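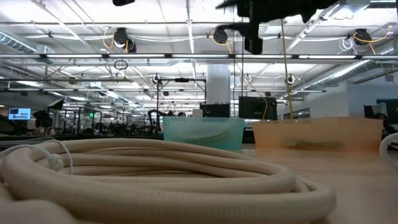

Coiled hose on a wooden table, plastic bins behind.

Right eye gets a new lens in November. I am told this is routine, mainly by people who are keeping their own lenses. A thread on cataracts, so that I can stop explaining it in the Co-op.

Started with headlights. Every oncoming car on the Tinard road had grown a halo, like a procession of minor saints doing sixty. I blamed modern bulbs for a good two years, loudly.

Then I cleaned my glasses. Then I cleaned them with the proper spray. Then I bought new glasses, and cleaned those.

The optician at Naidoo's looked in for a while and said "ah". I've had enough work done on my car to know what "ah" costs.

Cataract in the right, a smaller one starting in the left. "Quite common at your age," she said, in the tone people use for carpet moths.

She didn't push me into anything, to be fair. She asked what I was struggling with: driving at night, small print, telling my navy socks from my black ones. It was the driving that settled it. The socks I could have lived with.

So, two routes. NHS list, or pay. The Neren clinic quoted me £3,738 for the one eye, on very thick paper. I read the figure with the bad eye and then again with the good one, and there was no improvement.

I'm on the list. A cancellation came up for November and I said yes before I'd found my diary.
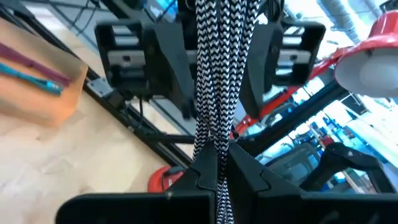 Black and white zigzag braid.

Pre-op assessment was October 2, 2020. Mask on, glasses steamed up, and then a nurse asks you to read the bottom line. I'd have struggled with the top line. I'd have struggled to find the wall.

They measure the eye so they know what power of lens to order. Chin on the rest, forehead against the strap, look at the light, don't blink. I have never wanted to blink so much in my life.

If you wear contacts they want them out for a while beforehand, as contacts can throw the measurements off. Ask your own clinic how long. The man ahead of me had come in wearing his and was sent home, and you could hear him disagreeing with that all the way to the lift.

Then you choose. Standard lens, set for distance or set for close up. Distance means I can drive without glasses and will need them to read. Close up is the other way about. I asked for both and she smiled very kindly.

I've gone for distance. I already own reading glasses in every room, plus the pair in the fridge.

You're awake for it! This came up quite late in the conversation, I felt. Numbing drops, a drape over the face, and you look up at a bright light while somebody takes your lens out and puts a plastic one in.

I asked if I'd see the instruments coming. Apparently it's mostly light and colours. One leaflet says patients "often find this quite pleasant". I should like to meet the patients.

Risks: she went through them properly and I was glad of it. Infection, swelling, the cloudiness coming back later on and needing a bit of laser, and the rare ones that I made her repeat. Sign here, sign there. I couldn't see the dotted line, which she said was rather the point of coming in.
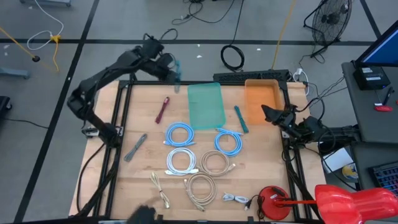 Afterwards it's drops for weeks, a plastic shield at night, no rubbing, no swimming, and don't get soapy water in it. No heavy lifting for a bit either, and I intend to define heavy myself.

I've been practising with Sasus, the dry-eye stuff from the chemist, to get my aim in. So far I have treated my cheek, my ear and a cushion.

You can't drive yourself home. My sister's doing it. She has asked for petrol money and the window seat in the café.

Up to 7 people have now told me that colours will look brighter, and that I'll be horrified by the state of my skirting boards. I've started on the skirting boards.

Replies are open if you've had yours done. Nothing about needles please, I've had my tea.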